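Cuaderno de taller – Consultas de búsqueda por condado
Marjorie Goodall
31 de marzo
Tiempo de lectura: 3 minutos

Retomo el asunto de las búsquedas sobre participación electoral donde lo dejé en la última entrada. La pregunta sigue siendo la misma: qué escribe la gente en el buscador los días previos a una votación local, y si eso cambia de un condado a otro lo bastante como para hacer un mapa sin engañar a nadie.

El primer volcado de Preton trae 300 consultas por condado, ordenadas por un índice relativo. No son volúmenes. Lo apunto otra vez porque en el borrador de junio del año pasado escribimos «la más buscada» donde tocaba escribir «la más característica», y hubo que corregir el titular después de publicarlo. La consulta más característica de un sitio puede tener muy poco tráfico. Basta con que en los demás sitios tenga todavía menos.

Limpieza hecha hoy:

– Quitadas las búsquedas de navegación (nombre del portal del censo, nombre del periódico local, la página del ayuntamiento de Larkbridge).
– Unidas las variantes con y sin tilde, y las que solo cambian el orden de las palabras.
– Separadas «dónde voto» y «puedo votar», que el script juntaba. Son dudas distintas. La primera es de quien ya sabe que va a ir.
– Fuera las consultas con nombre de candidato. Van a otra tabla y de momento no las miro.

Después de la limpieza quedan 17 grupos de consultas. Seis condados tienen como grupo más característico algo relacionado con el horario de los colegios electorales. Otros tres, el voto por correo. El resto está muy repartido y no me atrevo a decir nada de ellos con esta muestra.

El caso raro es Larkbridge. Sale arriba «qué pasa si empatan», muy por delante de lo siguiente. Primero pensé en un error de asignación geográfica, pero he repasado el fichero de códigos postales y está bien. Luego he mirado la hemeroteca: en las municipales anteriores hubo un distrito que se decidió por tres papeletas y el recuento se repitió. Puede ser eso. También puede ser un deber de instituto que puso a una clase entera a buscar lo mismo la misma tarde. Con el índice relativo no se distingue una cosa de la otra, y sin la serie por horas no voy a escribir una explicación en el pie del mapa.

Tiseck sirve la serie por horas, pero con otro reparto de zonas. Habría que rehacer la correspondencia a mano para los condados del norte. Calculo una mañana de trabajo si el fichero viene limpio. Lo dejo pedido.

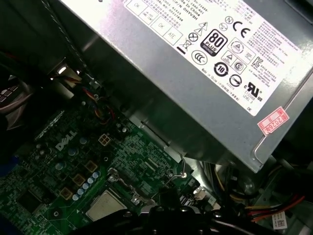
Jong-dae Kang, al leer el borrador, dice que el mapa a un solo color por condado le parece mala idea de todas formas: da la impresión de que todo el condado pregunta lo mismo, cuando el grupo ganador a veces le saca al segundo una diferencia mínima. Propone una tabla con los tres primeros grupos por condado y el mapa aparte, más pequeño, solo como índice.

Le doy la razón en lo de la diferencia. He comprobado los márgenes y en la mitad de los condados el orden se invierte si muevo un solo día la ventana de fechas. Un resultado así no debería ir pintado de un color plano. En lo del mapa pequeño tengo dudas, porque la tabla en el móvil se lee fatal y casi todas las visitas de estas piezas llegan por ahí. Probaré una versión con rayado para los condados dudosos y se la enseño.

Notas sobre el método de Lukáč, que es el que estábamos siguiendo: divide la cuota de cada consulta en la zona entre la cuota en el conjunto y se queda con el cociente mayor. Funciona bien cuando las zonas tienen un tamaño parecido. Aquí no lo tienen. Los condados pequeños disparan el cociente con muy pocas búsquedas, y de ahí salen rarezas que luego todo el mundo comparte. He puesto un mínimo de presencia antes de calcular nada. Con el mínimo bajo entran cosas como «cuánto cobra un concejal» en un condado diminuto. Con el mínimo alto desaparecen dos condados enteros. De momento uso el intermedio y lo dejo escrito en la cabecera del script.

Pendiente:

– Serie por horas de Tiseck para Larkbridge.
– Repetir el cálculo con la ventana adelantada y atrasada un día, y guardar las dos salidas.
– Versión con rayado.
– Revisar el texto de entrada. Sigue diciendo «lo que preocupa a los votantes», y buscar algo no equivale a estar preocupado. Cambiar por «lo que preguntan».
– Decidir si la tabla de candidatos se publica o se queda en el cajón. Yo la dejaría fuera: buscar un nombre no dice si es para votarlo.

Última actualización: añadida la nota sobre el mínimo de presencia y corregido el nombre de una columna en la lista de limpieza.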